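Visit report: gripper comparison day at Vimau, Stumlow

Vimau opened its test hall to outside integrators for one afternoon in September. I went for the gripper bench, where two small two-arm cells were set up to compare finger designs under the same controller. Jayanthi Pisharody ran the session and answered most of the technical questions.

Test routine

Each cell runs a handover cycle. One arm picks a part, brings it to the middle of the table and passes it to the other arm, which places it in a tray. Parts on the day were a nylon spacer, a short aluminum tube and a folded cloth tag. A run is 1,000 cycles per finger set. A dropped part counts as a failure, and so does any handover that needs a second attempt.

Results shown

The plain parallel fingers from Perrin logged 118 failures in one run with the cloth tag. Most came from the receiving side closing before the tag was flat. The Trakby fingers, which have a softer pad and a longer stroke, logged 5 on the same part. On the aluminum tube the difference was too small to matter. Cycle time was not compared, as the two sets were run at different closing speeds. I would have preferred matched speeds.

Unnur Eskildsen from the controls group said the controller had been left at its default gains for all runs. Grip force is estimated from motor current, with no sensor in the fingers. She expects drift as the servos warm up, but had no figures to hand.

Cell layout

The arms are mounted at the sides and nearly meet near the center of the table. Wiring drops below the tabletop, where a light-blue slotted duct runs across on a clear acrylic panel. Cable routing at the wrist deserves attention on the left arm, where a loop hangs around the gripper housing and down to the table. 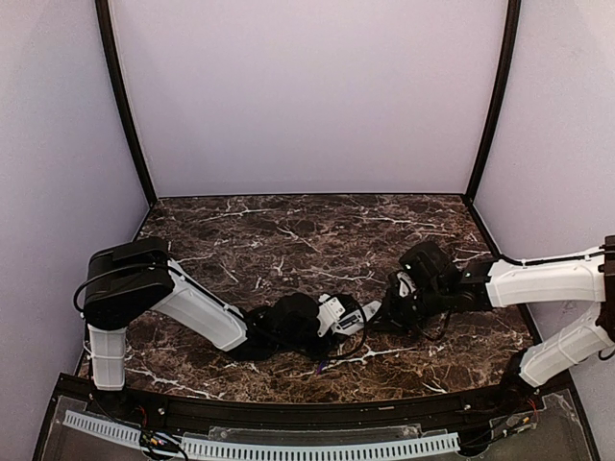

Follow-up

Vimau will send the run logs on request. I have asked for the cloth tag data and the list price of the Trakby pads.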